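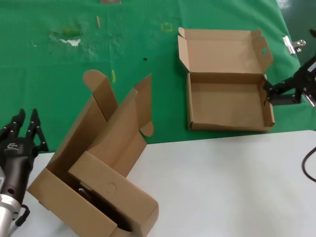 Cell 2, mailer folding task: open mailer at the right gripper, further cardboard at the left.

Notebooks > Manipulation > Cell 2 > February
Filed under: Data gathering, Two-arm tasks, Packaging

Entry for February, begun at 9.40 a.m.
Recorded by Iulian Enache

Purpose. To continue gathering examples of the mailer task for the Skillau set. Each example is to begin with a mailer lying open and to end with the lid closed and the side flaps tucked inside the walls. Both arms are driven by the operator throughout. Examples in which a hand enters the work area are to be marked and kept apart from the main set.

State of the set at the start of the session: 279 examples accepted, all with the tray set square to the near edge of the cloth. The set is therefore narrow in respect of starting position, and the present session was given over to widening it.

Changes to the set-up. The square mark on the cloth is retained as a reference point, but operators are no longer required to place the mailer against it. The cloth itself has not been replaced. Its creases and the worn patch at the upper left have been present in earlier examples, and it was agreed with the Masanja group that a change of cloth should be made once, between sets, and recorded as such. The clips on the right border were checked and left where they were.

Procedure. The operator places the mailer with the lid folded back, releases both arms from rest and starts the recording once the grippers are clear of the cardboard. The right gripper takes the right wall of the tray. The left gripper is then brought over to steady the opposite wall, after which the right is free to raise the lid. The side flaps are turned in before the lid comes down. Where a tab misses its slot, the operator may try again twice. A third failure ends the example, and it is stored as incomplete with a short note of the stage reached.

Results. The first 18 examples were recorded before the mid-morning break. Of these, five were stored as incomplete. In every one of the five the fault arose at the same stage: the right side flap sprang outwards while the lid was being lowered, and the tab came down on top of it. No fault was found with the grip on the tray wall, which held well with the flat finger piece laid across the edge of the card.

The second block went more steadily. The operator was asked to hold the right flap inwards for a moment before letting go, and the flap then tended to remain where it was put. This adds to the length of each example. Whether the learning system will treat the pause as part of the task or as hesitation is not known, and the point has been raised with Virkden for an opinion. Until an answer is received, examples with the pause are to carry the label "held flap" so that they may be taken out again if necessary.

Condition of the cardboard. Mailers soften along the folds after repeated use and close more easily than new ones. This has not been allowed for in the earlier examples, where the same few mailers were used many times over. From this session onwards each mailer is to be given a number in pencil on the underside, and the number entered in the log beside the example. Mailers with rounded or crushed corners may still be used, provided that the tabs are whole. A mailer with a torn tab is to be withdrawn.

Other cardboard in the work area. Several examples were recorded with further cardboard standing at the left, partly open and leaning. The intention is that the system should learn to pick out the mailer it is meant to close when more than one piece is within reach. Two points arise for operators. The left arm has less room to come across and should be raised before it is moved to the right. The leaning pieces should also be placed afresh before each example, as any settled arrangement repeated over a whole block defeats the purpose.

Cables. The cable on the left arm was seen to brush the tabletop during wide movements. It did not catch. Skesent have been asked for a shorter length, and in the meantime the operator is to look at it before each block begins.

Log and storage. The examples from both blocks were copied to the shared store at 12.15 p.m. and the start and end points checked by a second person. One recording had been started late, with the gripper already closed on the wall, and was removed.

Outstanding:
– Reply from Virkden on the held flap.
– Pencil numbers on the remaining mailers.
– Starting positions with the tray turned well away from square – none recorded so far.
– Written wording for the "incomplete" label, as two operators are applying it differently.

Session closed at 12.40 p.m. Arms returned to rest and powered down.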